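Drawing for Beginners, Otarlow Evening Classes
Handout 6: Hands, and why we all dread them

Right, it's the week everybody has been putting off. I've taught this class long enough to know that when I say "hands" half the room suddenly needs to sharpen a pencil! So I've written this up for you to keep by you at home, and you can skip the bits you remember.

Start with the block. Before you draw a single finger, draw the back of the hand as one flat shape, a bit like a slice of bread that's narrower at the wrist. I mean it, no fingers yet. Most of the drawings I see go wrong in the first minute because somebody has begun with a lovely careful fingernail and then has to hang a whole hand off it. Get the slice of bread sitting at the right tilt and check it against the edge of your paper.

Then the thumb, which has its own wedge and sets off in its own direction. I always put the thumb in second. Kipchumba Kioko, who taught me at Elside, used to draw it last and his hands were beautiful, so do as you like, but try it my way this week.

Now look at the knuckles. They don't sit in a straight line, they sit on a curve, and the next row of joints sits on another curve further out, and the tips on another. I draw all three curves very faintly right across the hand and hang the fingers on them. 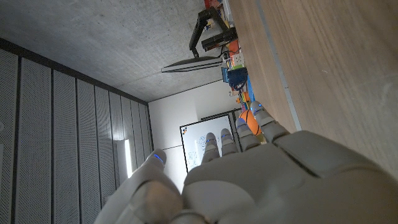 Fig. 1. A hand from behind the knuckles, fingers slightly spread.

The sections of each finger are little tubes. Draw them as tubes! Shade them as tubes too, light on one side and dark on the other, and leave the wrinkles until the very end (you'll want far fewer than you think, especially on a young hand, where three lines too many will add forty years).

A word about foreshortening, which is the long name for things looking stubby when they point at you. Your brain knows a finger is long and will nag you to draw it long. Ignore it. Shut one eye, hold your pencil out at arm's length and measure the finger against the width of the palm. If it comes out as a silly little stump, draw a silly little stump.

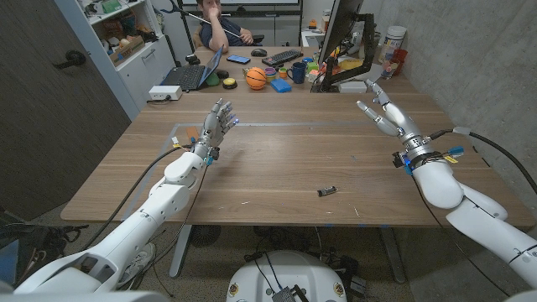

The other thing that helps enormously is drawing the gaps. The space between the thumb and the first finger is a shape, usually a sort of lopsided triangle, and you've got no opinions about what it ought to look like, so you'll probably get it right first time. I do the gaps on every hand I draw, even quick ones on the bus. If a gap looks wrong then one of its neighbours is wrong, and you can go hunting for which.

Pencils: a 2B for the faint stuff and a 4B for the darks. The shop at Kinyua does a decent cheap sketchbook, 200 pages, and I'd much sooner you had that than a posh one you're scared to spoil. Charcoal is fine if you don't mind the mess. 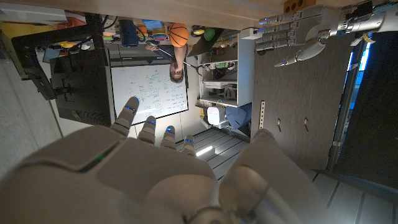
Kipchumba Makokha

Homework, then. Ten minutes a day, your own spare hand, and please change the pose each time. Do these in any order:

Hand flat on the table, from above.
Hand holding a mug.
A loose fist, thumb outside.
Hand pointing straight at your nose (sorry).
Relaxed hand hanging off the arm of a chair.
Any pose you like, drawn in under a minute.

Don't rub out. If a line's wrong, put a better one next to it and carry on, and bring the whole lot in, wonky ones included. We'll pin up one each and have a good look with our tea.

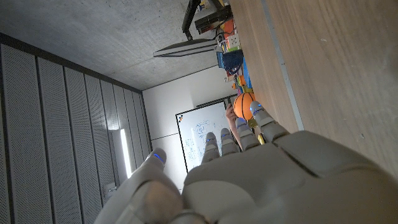
Somebody asked me last time about drawing two hands together, clasped or folded. My advice is to treat the pair as a single lump first, find its outside edge, and only then work out which finger belongs to whom. It's a lovely subject and we'll have a proper go at it in March, when Gunda Hall gives us back the bigger room with the north light.

If you miss a week, the handouts are in the blue folder by the sink. Please put it back where you found it.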